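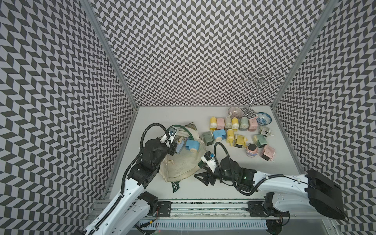

Textile Materials and Testing
Unit 5: Woven Cotton Canvas
Instructor: Arben Mladenović
Revised 9 Sep 2026

5.1 Scope

Canvas is a plain-weave or basket-weave fabric made from coarse, firmly twisted yarns. This unit covers construction, weight, finishing and seam behavior. Fiber chemistry was treated in Unit 2 and is not repeated. Students who missed the session on yarn twist should read that handout first, as the terms are used here without definition.

5.2 Construction

In a plain weave, each weft yarn passes over one warp yarn and under the next. The structure has the highest number of interlacings of any basic weave, so the yarns have little room to slide. Tear strength is therefore lower than the thickness of the cloth might suggest: the load at the tip of a tear falls on one or two yarns at a time.

Duck is usually woven with two warp yarns side by side and a single weft. It lies flatter than single-warp canvas. In numbered duck the number falls as the weight rises, so No. 8 duck is lighter than No. 5. Do not mix numbered grades with ounce weights in lab reports.

5.3 Weight

Report mass per unit area in grams per square meter. Cut specimens with the circular cutter, away from the selvage, after conditioning in the standard atmosphere. The Corkstead sample on the reference shelf measured 363 grams per square meter when it was last checked and may be used to verify your balance procedure. It must not be cut.

Sizing left in loomstate cloth adds to the measured mass. State whether the specimen was tested as received or after desizing.

5.4 Finishing

Loomstate, or greige, canvas keeps its natural cream color and flecks of seed coat. Scouring removes waxes and makes the cloth absorbent. Bleaching removes the color and may lower strength if the bath is poorly controlled.

Unshrunk canvas shortens more in the warp than in the weft, since the warp is held under tension on the loom. Compressive shrinking corrects most of this before sale. For sewn goods, cut all panels in the same direction. A strap or facing of a different cloth should be tested for shrinkage separately, or the seam will pucker at the first wash.

Pigment prints sit on the surface and are held by a binder. They stiffen the cloth locally and wear first along fold lines. Reactive dyes bond with the fiber and have little effect on handle.

5.5 Seams

Failure at a seam takes one of three forms: the thread breaks, the fabric tears along the needle line, or the yarns slip. Slippage is uncommon in tight canvas. Needle-line tearing is common where the stitches are too close together. At strap ends, a box stitch with a diagonal cross spreads the load over a larger area than a single row.

5.6 Lab work

Test Orix and Condetti cloths in both directions. Record direction, specimen width, breaking force and type of failure for each specimen. Discard any result where the break occurs at the jaw, and note that it was discarded. Reports are due in November with the Unit 8 work.

Reading: Illés course reader, chapters on plain weaves and on seam strength.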